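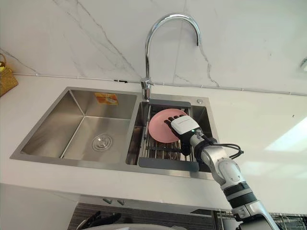

Can a Wusel league match be continued from the autosave after the host has lost the connection?
The match may be continued from the last autosave that all players have in common, provided that both teams agree in the match chat before the save is loaded.

Hello all,

I put the short version at the top so that people who only want the rule can stop reading. The rest is my reply to Narayanan, whose message from last night I quote below in parts.

Narayanan Kurian wrote:

> we were playing the second match on Tillia last evening, four players,
> two against two. At turn 118 Hubert's connection went away and the
> match closed for everybody. He was the host. We waited for him, he came
> back, and then we had a long discussion about what to load. My autosave
> was from turn 115, Ajith had one from turn 116, and Hubert said that his
> own was from turn 118 but we could not check this.

First, I am sorry that your evening went like this. Tillia is a slow map and by turn 118 you must have been sitting there a long time.

The different autosaves are normal. The host writes a save every turn, but the other players only write one when the game has finished sending them the whole state, and on a large map with many workers this can be skipped. So you can have 115 and your teammate can have 116 and nobody did anything wrong. The save which all of you have in common is in this case the one from turn 115, if the others still have it in the folder. The game keeps the last 4 autosaves and overwrites the oldest. Therefore please do not start another match "just to test the connection" while you are waiting, as this will begin to overwrite the files. I did this myself in the spring season and we had to replay everything.

> Ajith's opinion was that the host save should always count, it is the
> complete one. Đức and me were against, it is also the only one the
> other team cannot compare with anything.

Both opinions are reasonable. The host save is technically the best file, I agree with Ajith about that. It contains the fog, the trade queue and the random seed, and the client saves contain only a part of the trade queue. But for a league match I would stay with the common save. When the file exists on all computers, you can open the save info window and compare the checksum there. It is the long number in the last line. If the four numbers are equal, there is nothing left to argue about. If one of them is different, that player should receive the file from the host before you load, and then compare again.

You lose three turns this way. On Tillia this is not so terrible, except when somebody has just finished a harbor in exactly these turns, and I suspect that this was the reason for the long discussion :)

> Also how long must we wait? Hubert was back after maybe a quarter of an
> hour but in the old rules I find only "a reasonable time" and Đức had
> to get up early.

The time is now 30 minutes, counted from the moment when the match closes. You are right that the old page says "a reasonable time". This page is still the first one the search finds, and I have asked for it to be replaced. In the new text a player who is back inside the 30 minutes has the right to continue, and after this the other team can choose between continuing on another evening and asking for a decision. They cannot simply write down a win. If somebody must leave before the time is over, he should say so in the chat, and then the match is paused and not lost. So Đức could go to bed without any damage to his team.

> last thing. When Hubert opened the game again we could not see it in the
> list. We had to type his address by hand and also this worked only on
> the third try. Is this Purier or is it us?

I believe it is a little of both. Purier, the lobby server, remembers the old entry of a host for some minutes after he disappears, and it does not accept a second entry with the same name. Hubert can avoid this when he gives the match a new name, even one more letter at the end is enough. For connecting directly he needs port 1532 open on his router, for both TCP and UDP. Many people open only TCP, and then it looks exactly as you describe: sometimes the others can join, sometimes not, and it depends on which message arrives first. Hubert, could you please check this and write to the list what you find? If you use the Pai launcher, there is a small button "test port" in the network settings, but it tests only TCP, so a green light there does not tell you everything.

If the port is correctly open and it still fails, please send me the file network.log from the evening. Not the whole folder, please, my mailbox at work is not large.

For the second match itself I propose the following. You load the save from turn 115, with Hubert as host again, or with Đức if Hubert's line is still not good. The change of host is allowed when both teams agree, and it does not change the starting order. Please write the new evening in the match thread so that the table can show it as paused. At the moment it shows as "not played" and this is not correct.

One more question from my side to everyone. Should we make the autosave setting obligatory for clients also? At present it is switched on by default, but a player with an older computer may switch it off, and then there is no common save at all. I would be in favor, but I do not want to exclude people whose game stops for some seconds at each turn. If you play with autosave switched off, please tell me which map size you play and how long the pause was when you still had it on. I will collect the answers until the end of May and write a proposal for the next season.

Best regards,
Vlastimil Ďurica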